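**Why your bar soap turns to mush, a short thread** (27/04/2020)

**1/** We are all going through more bar soap than we were in January. Several of you asked why a new bar goes soft on one side within days. The answer is water, and where it sits.

**2/** Bar soap is mostly sodium salts of fatty acids, plus some glycerin and water. Leave it in a puddle and the outer layer takes up water and swells into a gel. That gel is the mush. It is still soap, but it comes off in lumps and most of it goes down the drain unused.

**3/** Which fats went in matters a lot. Tallow and palm give a harder bar. High-olive bars start soft and need a long cure. Coconut lathers fast and dissolves fast. Milled bars hold up better than most poured ones.

**4/** Elli Halonen asked if hard water helps. No. Calcium and magnesium react with the soap and you get scum, so you use more of the bar for the same lather.

**5/** Drainage is the part you control. A flat dish with no outlet holds a film of water under the bar by surface tension, even after you tip it out. Slots or ribs break up the contact area and let air reach the underside.

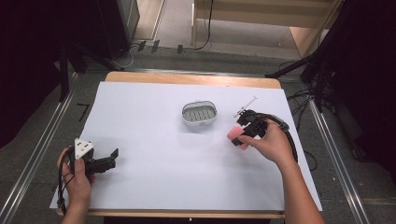
Oval dish, white plastic, gray slotted interior. Slots run across.

**6/** Slots clog. Residue dries in them and the dish starts behaving like a flat one. Hot water and an old toothbrush, once a week.

**7/** My own test: 2 bars of Minier from the same pack, one on a flat saucer, one on a slotted dish. Same sink, alternating washes, 10 days. The saucer bar had a soft layer I could scrape off with a fingernail. The slotted one was firm on both faces. Small sample, no weights taken, so treat it accordingly.

**8/** Unwrap spare bars and store them somewhere dry with air around them. They keep losing water and get harder. Scented ones will lose some scent.

**9/** Ximena Carrillo points out that rotating two bars, so each gets a full day to dry, does the same job with any dish. Agreed. I do this in the shower, where spray keeps everything wet.

**10/** Liquid soap questions go in a separate thread. Different chemistry, mostly potassium salts or detergents.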